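Ferkura (software)

Ferkura is a task-level planner for robot arms that pick things up and put them somewhere else, a job description that covers most robot arms. It takes a goal ("vegetables on the green plate"), a list of objects reported by a perception module, and a model of the arm, and returns a sequence of grasps and placements. It is written in C++ with Python bindings, and is maintained by a small group at Herer.

History

Ferkura began as a weekend rewrite of an older planner, Flitska, whose configuration file had grown to 2,000 lines and was read in full only by its author, Kazuhiro Kamata. The weekend lasted until April of the next year. Version 1.0 was released on 2021-06-11 by Kamata and Ostap Savchuk, with a manual that described two features not yet written. One of them has since appeared.

Design

The planner keeps a symbolic layer, which knows that a carrot can be on a plate, and a geometric layer, which knows whether the gripper can get at it. The two disagree often. When the geometric layer rejects a step, the symbolic layer is told why in one of 11 reason codes and tries again, up to a default limit of 30 attempts. Code 11 is "other" and is the most frequently reported.

Object poses come from Laitinen, a separate package that merges detections from a wrist camera and a fixed camera. Long, curved objects are a known weakness: the estimated axis of an eggplant may flip end for end between updates, and the planner will dutifully start over. A patch by Jae-hoon Hong holds the previous axis unless the new one is clearly better, with "clearly" left as a user setting.

Reception

Users have praised the speed of the planner and the frankness of its error messages. Prasetyo Subramaniam's tutorial, longer than the manual, is the usual starting point for newcomers.

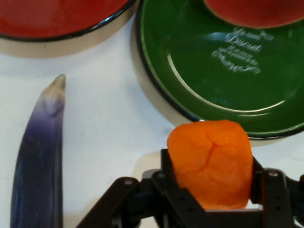
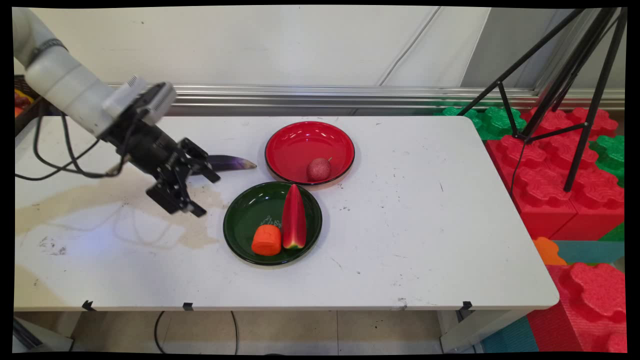 Tabletop sorting with plates and play food. First picture: an orange object between the gripper's fingers. Second picture: the open gripper over a toy eggplant.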